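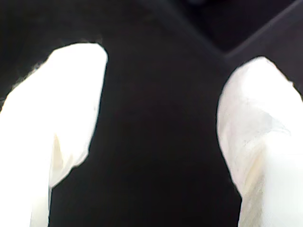

Gripper fingers, close up. White, soft-looking surface, fuzzy along the outer edge of the left one.

## November – Clurneck landing page, form test and what we found

Starting a fresh page for this because the old notes are spread over three places and Vilgot couldn't find the tracking changes when he needed them.

Where things stood this morning: Clurneck's paid search traffic goes to one landing page with a long quote form. The client thinks the ads are bad. I think the ads are fine and the form loses people. Gemma thinks it's a bit of both, and that the page doesn't repeat what the ad says. We agreed to test the form first and leave the ads alone until that's done.

### Setup

- Control: current page, current form, all fields on one screen.
- Variant: same page, form split into 2 steps. Step one asks for postal code and type of job. Step two asks for name, email, phone.
- Same headline, same photo, same button color on both.
- Traffic split 50/50 in Hakora. Desktop and phone both included.
- Conversion counted on the thank-you page only. Not on button click.

The last point matters. The old setup counted clicks on the submit button, so anyone who hit the button with a missing field got counted, then counted again when they fixed it. Vilgot took the click event out before lunch and left a note in the tag manager. Numbers from before that change can't be compared with anything after it. I've marked the line in the shared sheet in yellow.

### Problems getting it live

First publish didn't work. The variant loaded, but step two came up blank on phones. Vilgot traced it to the cookie banner script, which was loading late and resetting the form. He moved the banner higher in the page and it went away. Checked on my phone and on the old tablet, both fine.

Second problem: the hidden field that carries the campaign name was dropped between steps. Leads were arriving in the client's inbox with the source blank. Gemma spotted it when she sent a test lead through. Fixed by writing the campaign name into both steps. Sent another test lead from a search ad preview link and one from a plain direct visit. The first showed the campaign, the second showed "direct", as it should.

Third, small one: the autoresponder still said "we'll call you within the hour". Clurneck stopped promising that in the summer. Changed to "we'll be in touch by the next working day". Gemma has emailed them to confirm the wording. No answer yet, so it's live on our say-so for now.

### Early look

I know, we said we wouldn't look. I looked at 4 p.m. to make sure both sides were recording, and they were. 38 form starts so far, both versions together. Far too few to say anything and I'm not writing the split down here, so it doesn't end up in an email to the client.

We stop when each version has 200 form starts. If it's slow we keep waiting. Last time, with Brinkmann, we called it early because the variant was ahead, rolled it out, and the lead rate slid right back to where it had been. I don't want to have that phone call again.

### Search terms

Went through the search terms report while waiting on the fix. Plenty of junk in there:

- People looking for jobs at Clurneck, or just jobs in the trade
- "how to" searches, do it yourself
- A competitor's name with "reviews" after it
- Two towns the client doesn't serve

I've listed these as negatives but haven't added them. Adding them in the middle of the test would change who lands on the page. Both versions would get the same change, so it probably wouldn't hurt the comparison, but the before and after would be messy. Gemma would rather add the job searches now because they cost money every day and will never turn into a lead. Left open. Decide tomorrow.

Also noticed that the location setting was on "people in or interested in" the area, which explains the out-of-town clicks. Same treatment, on the list.

### Holtel

Not part of this, but noting it so I don't forget. Their newsletter signup is sending new people into the old welcome series. The new series is built and approved, it just isn't switched on. Vilgot says it's a single setting, but wants to check first that people halfway through the old one won't start over. He'll try it with a test list.

They also asked again for a monthly report with fewer pages. I'd cut it to leads, cost per lead, and a paragraph on what we changed. The impressions chart can go, they never ask about it.

### To do

- [ ] Gemma: get the autoresponder wording confirmed by Clurneck
- [ ] Gemma: rewrite the headline to match the ad, hold it for the next test
- [ ] Vilgot: check the form on an older iPhone, we only tried newer ones
- [ ] Vilgot: Holtel welcome series on test list
- [ ] Me: decide on job search negatives
- [ ] Me: write down the stopping rule in the client doc, so it's agreed before they see any numbers
- [x] Remove click event from conversions
- [x] Campaign name carried through both steps

Added at 5:30 – Clurneck forwarded a lead that came in with the phone number missing. It was from the control page. The phone field isn't marked as required there and it is on the variant, so the forms don't match. Vilgot is making it required on both. The 38 starts get thrown out and the count begins again from zero once he's published.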